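April, paste and warp, continued

Kettle on, radio off, window open a crack as the bench was getting stuffy. Picking up where the last entry stopped, which was with a stack of warped covers and me in a mood.

Quick recap for anyone reading over my shoulder: job 399 is the run of quarter-bound ledgers, cloth spine, paper sides, Coneck board throughout. The first few came out of the press lovely and flat, and by the next morning they'd curled outwards like stale toast. I blamed the board. I've now spent two evenings on it and I owe the board an apology, mostly.

Grain first. I checked every offcut in the bin by bending it both ways, and the Coneck runs the way the label says. So did the Ichikawa paper for the sides, once I'd stopped trusting my own pencil arrows from last autumn and torn a strip instead. Three sheets in the drawer had the arrow pointing the wrong way. My handwriting, no one else to shout at. I've rubbed the arrows out and redone the lot in blue pencil, so if you find a grey arrow on anything in that drawer, ignore it and tear a strip.

That accounts for some of the bad covers but not all. The ones with the grain right still pulled, only less, and they pulled the same way every time, towards the paper side. Which says too much water going in with the paste, and nothing on the inside pulling back hard enough.

Paste, then. I've been making it far too thin. The tub of Skaveck wheat starch has instructions on the side that are fine for lining and hopeless for covering, and I'd been following them out of habit. Tonight's batches:

Batch A, as per tub. Cooked until it went glassy, left to cool with cling film pressed down on top, pushed through the sieve once. Brushes out beautifully, soaks straight in. The Ichikawa stretched so much I could see it growing while I was hunting for the bone folder.

Batch B, same starch, 300 ml less water in the big pan. Much stiffer, sets like blancmange. Needed sieving 2 times and a fair bit of elbow work with the flat brush before it would spread at all. Hardly any stretch in the paper, but it grabbed fast and I got a crease at one corner that wouldn't slide out.

Batch C, batch B let down with a good dollop of PVA. I know, I know. But these are ledgers for people to write in and spill tea on, they aren't going in a museum. Slides well, dries flatter than either, and smells less. The downside is you can't lift it again if you've gone wonky, so the first placing has to be the right one.

Cooked all three on the small ring, lowest setting, stirring with the wooden spoon that has the flat end (please stop using it for glue size, it took me ages to get clean). Batch B caught slightly on the bottom, and I left the caught bit where it was and poured off the rest. If you scrape it in, you get brown specks that show through pale paper. 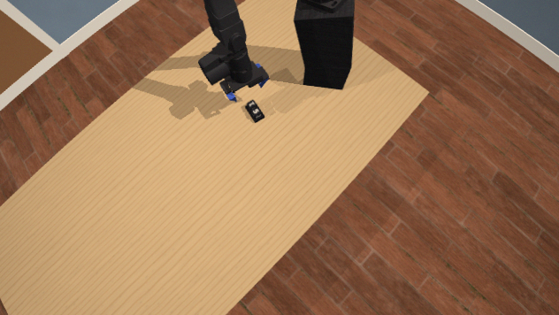
Tamsin Orrell
Bench binder and keeper of this notebook

Carrying on after supper. Covered one board with each batch, all cut from the same sheet, all with the grain head to tail, all pasted on the paper and rested for 10 minutes under a damp blotter before laying down. I used to skip the resting. I won't again! The paper relaxes, does its growing while it's off the board, and then goes on without those tiny bubbles that you chase for ever and never quite catch.

Then the linings. I've been lining with whatever thin kraft was nearest, and I think that was the other half of the trouble. A thin lining under a heavy side paper just gets bullied. So tonight each board had half its inside lined with kraft and the other half with an offcut of the Ichikawa, same grain, same paste as its front. Pencil mark on the tail edge to say which is which.

Everything went into the Irkon press between felts and waste board. A word about that press. The screw wants greasing, it's been squeaking since before Christmas, and the left side of the platen comes down a hair before the right. You can feel it if you put a strip of newsprint at each side and tug. I packed the right with a bit of card and it came good, but that's a bodge and it'll want doing properly. I'll have a look at the nuts underneath when there's nothing in it. Please don't tighten anything in the meantime, I'd like to see it as it is.

I went easy on the pressure. Full squash for a few minutes to get everything down, then backed off, swapped the blotters, then closed again just snug. I've been guilty of cranking it shut and going home, and I suspect all that did was hold the boards flat while they were still damp, so they did their curling later where I couldn't see it.

Next morning, before opening up properly:

A is curled on the kraft side, quite badly, and nearly flat on the Ichikawa side. Funny looking thing, it has a twist down the middle where the two linings meet. I've kept it on the shelf by the guillotine because it shows the point better than I can write it.

B is flat on the Ichikawa half and has a small lift on the kraft half. The crease is still there, obviously.

C is flat on both, or flat enough that a steel rule doesn't rock on it. Slightly shinier at one edge where I'd been sloppy and got paste on the good side. Wiping it made it worse. Next time a clean sheet of waste under every single pasting, and throw the sheet away after, no turning it over to get another go out of it.

So the rest of 399 will be done with C, lined with the side paper wherever I have enough, and I do think I have enough if I cut the linings from the narrow ends. Grain will allow it, I laid them out on the floor to be sure and then had to get the cat hair off with a soft brush. The already warped ones I'm going to try rescuing by lining them again on the inside with batch A, since that pulled hardest. Bit of a cheek, using the bad paste to fix the bad covers, but the sums seem right. I'll do one and leave it a good long while before I touch the others.

Odds and ends. Paste brushes are hanging up, bristles down, please leave them that way. The blue tub in the fridge is batch C and the lid says so, and it won't keep much past the week with the weather turning warm. Need more blotters – the present lot have gone wavy and they're printing their waves on to the cloth. Need a new sieve too, the fine one has a hole near the rim and lets lumps through if you tip it.

Cloth for the spines hasn't come. I've got enough of the green to do four more, then I'm stuck, so tomorrow is boards and linings and a fresh pan of starch.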